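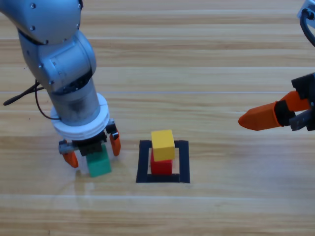 I caught Karla Alvarado in July at the boatyard in Usodthorpe, where she was on her second mug of tea and very pleased with herself. Her new day cruiser, the Jemal, had just gone back in after sea trials!

"She did 19 knots with the tanks full," she told me, "and I could still hear Baltazar moaning about his sandwiches." (Baltazar Huerta drew the hull, and he gets seasick.)

I asked about the engines, as I'm nosy like that. It's a pair of 300s, and she nearly went for 200s to save weight. "We tried them on the old boat and she felt lazy coming out of the harbour. I didn't want lazy."

What I loved was the galley – a proper one, with room to stand up and a window over the sink. Karla grew up on boats where you cooked on your knees, so she wouldn't budge on that. "Baltazar wanted a bigger locker. He's got a smaller locker."

They've got orders for the next two, and the first is off to Jovita Trujillo, who wants hers in dark green.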